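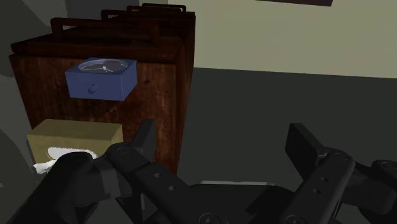
If the stop only works when everything else is working, you do not have a stop, Eustaquio Zamudio wrote in the margin of our first draft, and he asked us to put this chapter before the results. We agreed with him after some discussion. The grasping results are now in chapter five, and they are shorter than we planned.

4. The late stop

4.1 What happened

In August we were running the long test in the Jindmont rooms, which is our set of simulated rooms with household furniture. The arm has to approach a small object near the cabinet, close the two fingers on it and move back. Our controller, called Coman, sends the arm a list of small movements. A separate part, the guard, reads the contact force on the fingers and must send a stop when the force is too high.

The test had 700 runs. Of these, 627 ended in the normal way, with the object held or with a clean timeout. We first believed that the other runs were all ordinary failed grasps and we wrote this in our weekly notes. It was a mistake. When we plotted the force for each run, there were 17 runs where the force went over the limit and the arm continued to push against the furniture after the guard had sent the stop.

In simulation nothing is damaged. The cabinet does not break and the fingers do not bend, so the video of such a run looks almost boring. But the same code was going to be used on the real arm in the Fultby workshop, and there a person stands beside the table to change the objects.

4.2 How we searched

Our first idea was that the force value was wrong. We spent four days on this. We changed the friction of the finger pads, made the contact shape of the cabinet simpler and lowered the force limit. With the lower limit the guard reacted earlier, but the arm stopped just as late as before. We should have understood the problem at this point, and we did not.

After that we wrote the time of each message into the log. The stop left the guard within one step. It was received by Coman much later, in the worst case after 650 milliseconds. During this time the arm was still carrying out the old movements.

4.3 The cause

The stop was put in the same queue as the movements. When the queue was short, it was read almost at once, and this is why all our small tests passed. When the planner had to correct the approach many times, for example close to an edge of the cabinet, the queue became long and the stop waited at the end of it like any other message.

The queue was written by me in the second month. I copied its structure from our earlier exercise with Cliltitz, where there was only one kind of message and the order did not matter for safety. I did not write any test for a full queue.

4.4 The repair

The stop now has its own channel, and Coman reads it before every movement. When a stop arrives, the queue is emptied and the arm holds its position until a person gives the release. We also added a second check: if the guard is silent for three steps, the arm behaves as if a stop was sent. This second check has its own cost – on a slow computer it sometimes stops the arm without a good reason, and we have to restart the run by hand.

We repeated the same 17 runs with the same starting values. In each of them the arm stopped at the next step. We have not yet repeated the complete test, because the shared computer was booked for another group until the end of term.

4.5 What is still open

The release can be given while the fingers are still pressed against something. In this case the arm starts with a load on it, and the first movement is rough. We think a short opening of the fingers before the release would help, but if the arm is holding an object, it will drop it. We have not chosen between the two behaviours. The real arm stays switched off for our code until this is decided and the full-queue test has been run in the workshop, with the emergency button connected directly to the power supply and not through Coman.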